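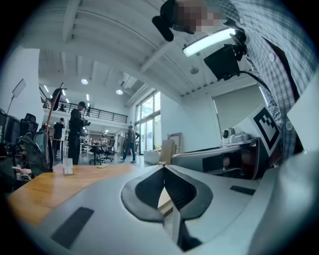
Slide 1. Wooden tabletop, warm brown finish, LED light bar on.

Opening. Talk covers glare and light levels on finished wood surfaces in shared study rooms. Twenty minutes, questions at the end. Handout has the full tables.

Slide 2. Background. The Cendurthorpe reading rooms were relit in December. Old fittings were fluorescent tubes, new ones are Rathjen LED bars. Complaints about glare went up after the change. Average light level did not.

Slide 3. Method. 1,213 readings at desk height, taken with a Zenov meter. Target was 300 lux on the work surface. Mean came out at 293. Say clearly that this is within the meter's tolerance – the rooms are not underlit.

Slide 4. Where the glare comes from. A gloss finish reflects the bar back at the reader when the viewing angle matches the angle of the light. Worst case in our rooms was some 45 degrees. Matte oil finish showed much less of this. Pause for the graph; the vertical axis is logarithmic.

Slide 5. Fixes tried. Diffuser covers, Cikard desk mats, moving the desks sideways. Moving the desks cost nothing and did most of the work. Mats helped but curled at the corners.

Slide 6. Open points. No data yet on daylight in summer. Color temperature was held constant, so skip it unless asked. Leave this slide up for questions.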